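Zwischenbericht Mai, Teilprojekt Handführung
An: Angharad Nicholas, Gasterell
Von: Florante Yap

Liebe Angharad,

du wolltest diesmal weniger Tabellen und mehr Klartext, also los! Wir stehen bei 3,081 Vorführungen, davon sind 1,929 durch die Sichtung und fürs Training freigegeben. Der Rest liegt noch bei Musa auf dem Stapel, und er hat mich gebeten, dir auszurichten, dass er keinen zweiten Monitor mehr braucht, sondern eine zweite Person. (Das meint er ernst, siehe Budget weiter unten.)

Die größte Umstellung seit dem letzten Bericht: Wir zeigen die Aufgaben fast nur noch mit dem Handgreifer. Die Fernsteuerung am Standort Hullmont läuft weiter, aber ehrlich gesagt quält man sich da. Gwenllian hat es an einem Vormittag auf 11 brauchbare Durchgänge gebracht, und sie ist von uns allen die Geduldigste. Mit dem Greifer in der Hand läuft man einfach hin und macht es vor, der Arm muss gar nicht dabei sein. Dafür zittert man natürlich, und man bewegt das Handgelenk gern so, wie es später kein Gelenk am Arm nachmachen kann. Sherif hat deshalb eine Prüfung geschrieben, die solche Stellen gleich nach der Aufnahme anzeigt. Aussortiert hat sie bisher 226 Durchgänge, fast alle aus den ersten Tagen. Ich war ein bisschen beleidigt, es waren überwiegend meine.

Neu dazugekommen ist der Bereich rund ums Becken. Das war euer Wunsch, und ich gebe zu, ich hatte mich davor gedrückt. Durchsichtiger Kunststoff und Chrom sind für die Kamera am Greifer eine Zumutung, alles spiegelt, und die Tiefenschätzung springt gern mal ein ganzes Stück. Wir gehen jetzt langsamer heran und halten kurz vor dem Ziel einen Moment still, das hilft spürbar.

Was noch hakt: der Zeitabgleich zwischen Greifer und Kopfkamera. Nach einer längeren Sitzung laufen die beiden auseinander, und dann passt das Schließen der Finger nicht mehr zum Bild. Sherif vermutet die Uhr im Greifer, ich vermute das Kabel, wir haben um einen Kuchen gewettet.

Zum Geld: Für die Sichtung hätte ich gern bis zum Sommer eine halbe Stelle, umgeschichtet aus dem Posten Fernsteuerung. Sag mir bitte, ob das bei euch ohne neuen Antrag geht. Am Becken machen wir auf jeden Fall weiter, dort fehlen uns vor allem noch Anfahrten von der Seite.

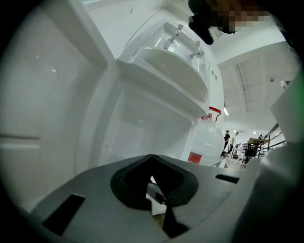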